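Home | Posts | Repairs | About me | Contact

The old tower is open again

In January I promised to my friend Harish Varghese that I will look at his old desktop computer. He bought it many years ago from a small shop, Vivcombe, and after that it stood under his stairs. I said yes too quickly, as I always do. Now the side panel is off and I am learning a lot about patience.

First I must say that I like these old cases. The metal is heavy, the drive cage has blue plastic latches, and many things can be opened without a screwdriver. My own newer computer is much less friendly. To change one drive in it I had to remove four screws, and one of them I have never found.

The processor is already out. I put it in a small box with soft foam and wrote the name of the computer on the lid, so I will not mix it with the others. The memory is also waiting for a decision. Harish would like more of it, but I am not sure that it is worth the money for a machine of this age.

The cables are the difficult part for me. They come from the power supply in one thick bundle and they go across everything. Before, I used to pull them out and trust my memory. This was a mistake, and my brother-in-law Henok Admasu still reminds me about it. Now I make a small drawing on paper first, with the color of each wire, and I put the paper where I cannot lose it.

So-yul Yoon wrote to me after my last post and asked how I clean the inside. I use a soft paint brush and go slowly, from the top to the bottom. For the socket I use nothing, I only keep my fingers away from it. She also asked if I save the old brackets. Yes, all of them - I have roughly 100 in a cookie tin, and my wife has an opinion about this tin.
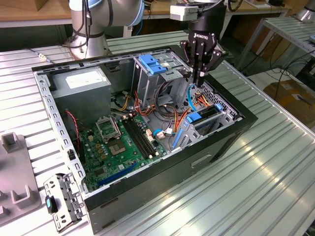
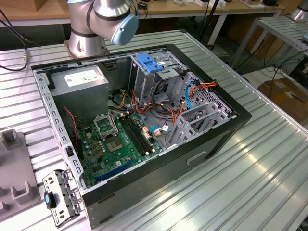
Filed under: Old computers

The next job is the drive cage. I would like to take it out completely and clean behind it, then think about the cables again in the evening, when the house is quiet.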